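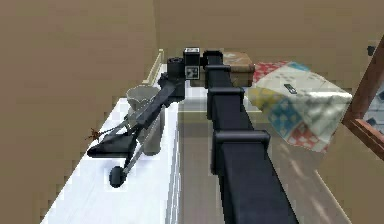 Reaching for the far side of the room.

The Later Folder

Posted in: Home, Small Projects, Complaints
Filed by me at 11:40 p.m., which should tell you how the evening went

I have a folder in my email called Later. I made it when we moved to Prellville, during a stretch when I was getting messages from the movers, the bank, two schools and a man who wanted to talk to me about eavestroughs, and I needed somewhere to put the things I meant to answer properly once I had a desk. I've had a desk for years now. It's a good desk. The folder had 1043 messages in it.

I found this out because the computer told me I was running out of space and suggested that I pay for more. I don't mind paying for things, but I do mind being asked by a pop-up with a picture of a cloud on it, smiling. So I said no to the cloud, made a pot of tea, and opened Later for the first time since I don't know when.

The plan was to do the whole thing in one evening. I'd like that on the record.

The first hour was easy and made me feel very competent. It was all shops. I bought one pair of boots from Pruton, once, in a hurry, before a funeral, and they have written to me ever since like a pen pal with only the one subject. Why I'd moved any of these to Later is beyond me. Did I think I would one day sit down and give the spring clearance the attention it deserved? There was one with the subject line "We noticed you looking." I deleted that one twice, once from the folder and once from the trash.

Then came Desell. We had a Desell dehumidifier in the basement of the old house, and I had kept the entire correspondence about its replacement filter, all the way from my polite opening ("Hello, I hope you can help") to my last message, which began "As I have now explained to four of you." I read the lot. I was right, by the way. I was right the whole way through and I got a bit insufferable at the end, and at no point did I get the filter. The dehumidifier stayed behind with the house. I hope the new people are dry.

Somewhere in the second hour I slowed down.

There's a kind of message you put off because it's dull, and there's a kind you put off because it's nice and you want to do it justice. I hadn't understood that I was keeping both in the same drawer. In between the boots and the water bill I'd find three paragraphs from somebody I liked, asking how we were settling in, telling me about a new baby or a bad knee, and ending with "no rush to reply!" Well. I certainly hadn't rushed.

The worst was Jamie Goodall. Jamie and I shared an office for six years, the kind with one window and one working radiator, and we took turns sitting beside whichever one the season called for. When I left she wrote me a long, funny message about the person who'd been given my chair. She described his lunches. She described the sound of his lunches. It was one of the best emails anyone has ever sent me, and I remember reading it standing up in the kitchen, laughing, and thinking that I'd need to be on form to answer it. So into Later it went, to wait for me to be on form.

What do you say to a person after that long? I wrote a few openings and they all had the word "mortified" in them. I tried a light one, as if no time had passed, and it read like I'd had a knock on the head. I tried explaining about the folder and it took a page and a half and came off as a hostage statement. In the end I wrote, "How did things work out with the lunches?" and pressed send before I could get any better at it.

It was twenty past ten at night. She wrote back in the time it took me to let the dog out. He's her boss now. The lunches are worse. She'd assumed I was either very busy or had taken offence at something, and she'd put money on busy. We went back and forth until I had to plug the laptop in.

I'd like to say that this set me off on a great run of reunions, and I did send a few more. One bounced. One got a very courteous reply from somebody who I'm fairly sure has no idea who I am, and now we're both going to have to live with that. One was to my cousin, who phoned me the next morning to ask if I was ill.

And some of them I just let go. There was an invitation to a cottage weekend on the Shenoy, with a list of what to bring, and a chirpy follow-up, and then nothing. I must have told them in person that we couldn't make it. I must have. There was a recipe I'd begged for and never made (it has capers in it, and I've since made up my mind about capers). There was a survey about a dentist. I deleted the survey and kept the recipe, and I couldn't defend either decision.

When I told Carol Penrose next door about all this, over the hedge, she was no comfort. Carol answers every message as it comes in, usually in five words, and sleeps like a stone. "Just write back," she said. I said that I wanted to write back well. She gave me the look she gives the recycling truck when it leaves the bin in the middle of the driveway, and said that she'd had a card from me at Christmas with nothing in it but our names and had been perfectly happy to get it. I've been turning that over ever since. I think it was kindly meant. With Carol you need a day or two to be sure.

So I've got a new arrangement, and I'm telling you about it here so that I'll be too embarrassed to drop it before May. I write back the same day, and I'm allowed to be boring. That's the whole of it. I can say "Lovely to hear from you, we're all fine, the furnace is making a noise." I don't have to be on form. If I can think of something good later, I can send that too, like a person having a conversation.

It's going against the grain, I'll admit. I sent my sister-in-law two lines about her garden yesterday and spent the rest of the afternoon wanting to go after them with a paragraph. There was a joke about hostas I could have made. It wasn't a strong joke, but it was there, and I left it lying on the ground.

As for the folder, I didn't finish in one evening, or in three. It's down to 55. They're the hard ones: a few that need a proper think, a few with forms attached, and one from my old music teacher that I've read over a dozen times and can't answer yet without getting weepy on the keyboard. I've given myself leave to take those slowly. I've also changed the folder's name from Later to Soon, which my husband says is the same thing with a coat of paint.

The cloud came back this morning, incidentally. It wanted me to know that I'd freed up a good deal of space, and would I like to buy some more to go with it.

If you're one of the people who wrote to me and heard nothing, I'm sorry, and I probably thought your email was very good. Try me again. You'll get something short about the furnace.

Comments are open, and I will be replying to them. Briefly.

Filed under: correspondence, guilt, dehumidifiers
Previous post: The hall closet, part 2
Next post: What the furnace man said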